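Robot Manipulation Lab, Unit 8: Comparing Hands
Notes by Clementina Frade
Oct 15, 2019

Okay, so last time we finished up with two-finger grippers, and a few of you asked why anyone would bother with a hand that has more fingers, more wires and more ways to break. Fair question! I used to ask it myself. This unit is my attempt at an answer, and you'll get to argue with me in the lab.

We have three hands to compare. The Billton is the plain parallel gripper you already know. The Peltik is a suction cup on a stick (I love it, it's so dumb and so good). The Macedo is the one with fingers, and we have a pair of those, so you can run it on one arm or on both.

The test objects are office things: a mug, a stapler, a binder, a plastic document case. I picked them because they're annoying. A document case is wide, thin, slick and a bit bendy, and the Billton can only pinch it by one edge. Get that pinch even slightly off center and the case wants to swing like a barn door. You can squeeze harder, but then you just put a dent in it.
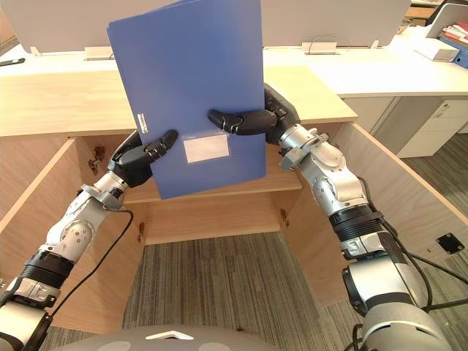
With two hands you get contact in two places that are far apart, and that's what fights the swinging. It also gives you a new headache. Both arms are now tied together through the object, so if the left one is told to go up a hair faster than the right, they start bending the case between them. Keep an eye on the wrist force plots when you try this. In the Trurko controller you want the "linked" mode for the lift – the default treats the arms as strangers.

Teresa Ramalho ran the same set of objects last year and left us her logs, 1563 grasps in all. Please read her comments column before you plot anything. She changed the fingertip pads partway through, at grasp 35 of the binder set, and the numbers on either side of that shouldn't be lumped together.

For your own runs, write down the hand, the object, where you grabbed it, and how it failed if it failed. "Dropped" isn't enough for me. Did it slip out, rotate out, or did the arm hit something on the way? Shelves and doors cause way more trouble than people expect, especially with two elbows to keep track of.

Reading: the chapter on grasp types in the course pack, plus the 1977 paper if you can stand the scan quality. Write-ups are due in November. Bring closed shoes to the lab, and don't unplug the Peltik pump while it's holding the mug!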